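How does a computer mouse know where it's going?

I use a mouse every day, and for years I never once wondered how it worked. Then my neighbour's daughter, I-seul, asked me why it had a light underneath, and I had to go away and find out!

So, the light first. Turn a mouse over and you'll probably spot a little window. Behind it is a tiny lamp and a tiny camera. The lamp shines on the table and the camera takes pictures of it, hundreds and hundreds every second. A table might look plain to you and me, but up close it's full of bumps and specks.
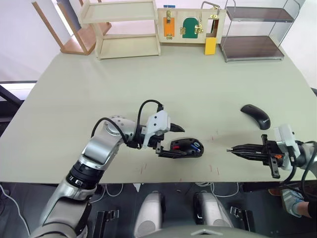

The mouse compares each picture with the one before. If a speck has slipped a bit to the left, the mouse must have moved to the right, so it tells the computer, and the arrow on your screen moves too. All of that happens faster than you can blink.

This is also why a mouse gets in a muddle on clear glass - there are hardly any specks to look at. Pop a sheet of paper under it and it usually cheers up.

When I was small, ours had a rubber ball inside instead. The ball rolled along the desk and turned 2 little rollers, one for up and down and one for side to side. It picked up fluff and crumbs like you wouldn't believe, and I rather liked scraping them off (my mum didn't like where I put them).

Want to try something? Hold a mouse in the air and wave it about. Then put it back on the table and slide it slowly. Watch what the arrow does each time, and then try a shiny magazine, a jumper and your own knee!

Gladys Rengifo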